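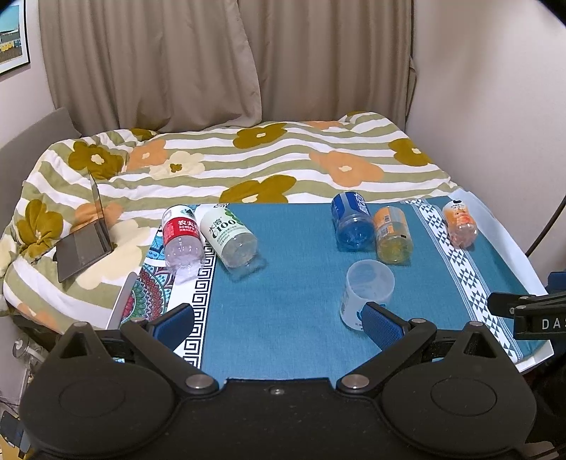 Ironing on the bed with a board: bad idea or not?

tessel_k
Posted 1/27/21

Hello all. I moved to Prelmont in autumn and my room is very small, the bed takes nearly all of it. A normal ironing board does not fit unless I open it in the corridor, and my neighbors do not like this. So I want to make a flat board with cloth over it, which I put across the foot of the bed when I need it and keep behind the wardrobe after.

My questions are three. How thick should the padding be? Is cotton enough for the top layer? And is it bad for the mattress? I iron mostly shirts, five or six in one evening. I apologize for my English, I learned it mainly from manuals.

mangle_and_press
Your English is fine. I did this for years in a rented room in Nidthorpe. Two layers of old wool blanket, then plain cotton stretched tight and stapled underneath. Do not use foam. It goes soft with the heat and after some time the surface has hills.
The mattress was never a problem for me. The board takes the heat.

Ostrava77
I disagree with the bed part. A mattress gives way under the weight, so the board tips when you press on one side, and then you have a hot iron sliding to your knees. Put the board on a table or a chest of drawers. If there is no table, put it on the floor and kneel on a cushion.

mangle_and_press
Kneeling for six shirts? No thank you. If the board is wide enough and you stand at the foot of the bed, it doesn't tip. Mine was 50 cm by nearly a meter, from an old shelf.

tessel_k
Thank you both. I have no table, only a desk with the computer on it, and I do not want steam there. I can kneel but not for one hour.
Does the color of the cloth matter? In the shop in Ceditz they have a strong cotton that I like, but it is dark and I am afraid the color goes onto white shirts.

quiltnorth
It can. Wash it hot twice before you staple it, then iron a wet white rag on it. If the rag stays white, you are safe. I sew and I press on a colored cloth all the time, but I tested it first. Also check the label, because some "cotton" in the cheap boxes is half polyester and will shine or even melt where you rest the iron.

If your cloth has a printed border, keep it on the side where you don't press. Prints are often less stable than the dye.

Ostrava77
Agree with quiltnorth about the testing. Still do not agree about the bed. My aunt has a burn mark on her mattress the shape of an iron, it is there since 26 years.

mangle_and_press
Then your aunt put the iron on the mattress and not on the board :)

Ostrava77
She put it on the board. The board moved. This is my whole point.

lowsteam
May I suggest something in the middle. Glue strips of the rubber net that goes under carpets to the bottom of the board. It holds very well on a blanket or a sheet. And put the iron to rest on a tile on the windowsill, never on the board.

For water, I use a cup and my fingers in place of the steam button. Less steam goes down into the padding, so there is less damp for the mattress. If you do use steam, stand the board against the wall until it is dry on both sides before you put it away. Mine got mold behind the wardrobe the first winter.

quiltnorth
Good advice about drying. Leave the underside open also, don't close it with plastic or it will smell.

tessel_k
I read everything two times. I will buy the cotton and wash it, and I have found a wool blanket at the second-hand market for 400, which is too much, so I wait for a different one. The rubber net I can get at Pant, they cut it by the meter.

One more question to lowsteam: which glue? The wood will get warm and I think the normal white one will let go.

lowsteam
I used staples at the ends and contact glue in the middle. The bottom hardly gets warm if your padding is right. Keep the staples flat or they will catch your sheets.

Ostrava77
Please at least unplug the iron when you turn around to hang a shirt.

tessel_k
I will. The cord is short in any case.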